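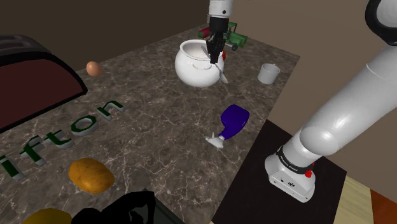

I have been meaning to write about the soup since June, and every time I sit down to do it I end up making the soup instead, so please forgive the wait.

It began with my neighbor Kathleen Ní Chonaill, who grew up eating it and who gave me the recipe over the fence, more or less, with a lot of "until it looks right" and "you'll know." I did not know! My first try was so thick you could have hung wallpaper with it. My second was mostly warm water with a carrot going by. By the third I had learned to let the leeks go slowly in the butter for a full 20 minutes, lid on, heat as low as it will go, and that turned out to be most of the trick (the rest is a good floury potato and more pepper than you think).

I've kept a notebook of suppers since 2000, and when I looked back through it there was hardly any soup in there at all, apart from one winter when Colm had his wisdom teeth out. I think I had it filed away as sick-day food. Now we have it on warm evenings too, with bread and whatever cheese needs using up — Colm puts a spoonful of mustard in his, and I've stopped arguing about it.

A few of you asked whether it freezes. Yes, but leave the cream out until you reheat it. Aidan Duggan wrote to say he uses parsnips in place of half the potatoes, and I'm going to try that as soon as I see some decent ones. I'll put the whole recipe up next time, with proper amounts, once I've persuaded myself to measure something.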